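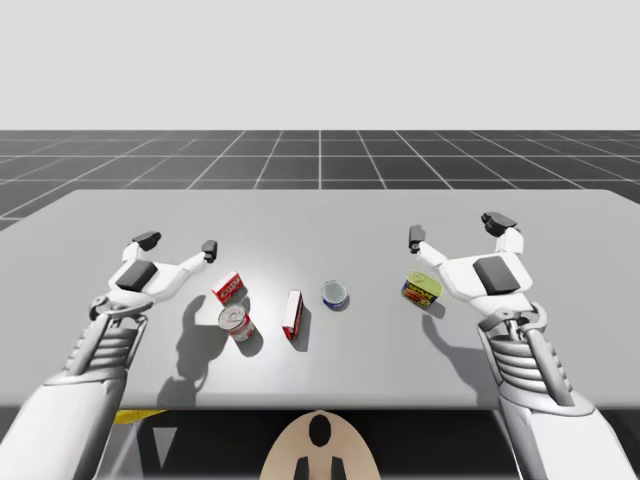
2 Jul 2023

The Modik set is up to 2000 recorded episodes as of last night. The target Jana Kuhlmann and I agreed on back in December was 2288, so we're close, and I wanted to write down how the collecting goes before I forget the dull parts.

Everything is done in simulation. One person drives both arms with a pair of hand controllers, and the simulator logs joint positions, gripper state and the rendered view at every step. The table and the five groceries are always the same. What changes is where the groceries start and how they are turned. Vistel handles the random placement, and about a third of the layouts it proposed in the first week were unusable, with boxes sunk into the table or stacked inside cans.

The small carton gives us the most trouble. When it starts right up against the soup can, the left hand has to come in at a steep angle or it knocks both over. I keep the knocked-over attempts in a separate folder — the learner never sees them, but they're handy for checking the physics settings.

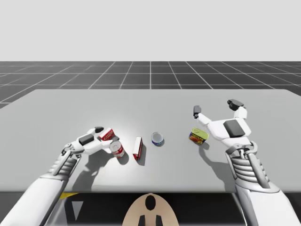 Thilini Uddin wrote in after my last post to say that throwing out the failures is a mistake, and that her own policy only learned to recover once she gave it episodes where the first grasp missed and the second one worked. She suggested starting with 36 of those and seeing what changes.

I think she's right about the recoveries. A plain failure still doesn't help us much with straight imitation, but a miss followed by a good grasp is a good episode, and I had been filing those with the bad ones. I'll go back through the folder this week and retrain on the Hikby machine with and without them.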